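12월, 오후 — 핸드헬드 그리퍼 2호기 정비 메모

아침에 Corinne Holloway 한테서 메시지. 2호기 왼쪽 핑거가 닫힐 때 살짝 늦게 따라온다고. 로그 열어보니 맞음. 닫힘 명령 후 좌우 차이가 점점 벌어지는 중. 지난달에는 거의 없었음.

일단 한 일:

- 전원 내리고 핑거 두 개 다 분리. 마운트 쪽 볼트 하나가 손으로 돌아갈 정도로 풀려 있었음. 나사고정제 흔적 없음. 지난번 조립 때 빼먹은 듯 (아마 내가)
- 슬라이드 레일 닦음. 검은 가루 꽤 나옴. 마모분인지 핑거 소재에서 나온 건지는 모르겠음
- Boltley 볼트로 교체, 고정제 바르고 다시 조임. 토크값은 정비표에 적어둠
- 누적 사이클 1,315 에서 리셋 안 함. 리셋하지 말것!! 마모 추적 꼬임

카메라 쪽도 같이 봤음. 마운트 각도가 돌아가 있으면 핑거가 화면에서 한쪽으로 밀리니까 기준 파일이랑 겹쳐서 비교. 처음엔 왼쪽이 너무 안쪽으로 들어와 있어서 브라켓 풀고 두 번 다시 맞춤. 노출은 자동 끄고 고정으로. 흰 물건이 크게 들어오면 자동노출이 핑거를 완전히 새까맣게 만들어버려서 가장자리 검출이 안 됨. 고정값 28 로 두고 테스트중.

재조립 후 작업대에서 열고 닫기 200회. 중간에 멈춤 없음. 좌우 편차 허용치 안. 다만 86회째에 엔코더 경고 한 번 떴다가 바로 사라짐. 커넥터 다시 꽂고 나서는 안 뜸. 케이블 의심스러움, 계속 볼 것.

그다음 손에 들고 물건 앞에서 확인. 얼룩 있는 흰 판이랑 파란 상자 쪽으로 접근. 벌린 핑거 사이로 흰 면 아래쪽이 들어오고 핑거 둘 다 보임. 핑거는 여전히 거의 실루엣처럼 어두운데 테두리는 살아 있음. 왼쪽 핑거 면의 작은 구멍도 보이니 이 정도면 정렬 기준점으로 쓸 수 있을듯. 파란색은 진하게 잘 나옴.

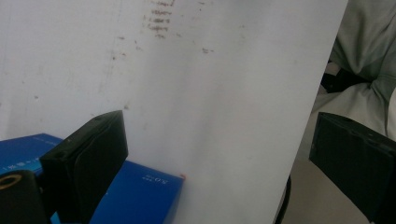

## 남은 것

- 왼쪽 핑거 면에 비스듬한 선 하나 있음. 접힌 자국 같은데 갈라짐인지 루페로 확인할것. 갈라진 거면 바로 교체
- 예비 핑거 재고 없음. Stoltine 에 한 세트 주문 넣어야 됨. 납기 물어보기
- 엔코더 케이블: 경고 또 뜨면 통째로 교환. 땜질 금지
- 노출값은 저녁 조명에서도 한번 더. 낮이랑 다를 수 있음
- 얼룩 같은 작은 무늬가 접촉점 추정에 잡히는지? MacRitchie 세팅에서는 임계값 올려서 해결했다고 들었는데 어느 파일인지 못 찾음. Corinne 한테 물어보기
- 1호기도 같은 볼트 씀. 고정제 확인 안 했음. 내일 오전에 같이 뜯을 예정

참고: 핑거 조립할 때 좌우 바뀌면 끝부분이 서로 안 맞물림. 표시는 안쪽 면에 연필로 L / R 써둠, 지우지 말아주세요. 육각렌치는 두번째 서랍.

정비표 갱신함. 2호기 사용 가능, 단 장시간 연속은 케이블 확인 전까지 보류.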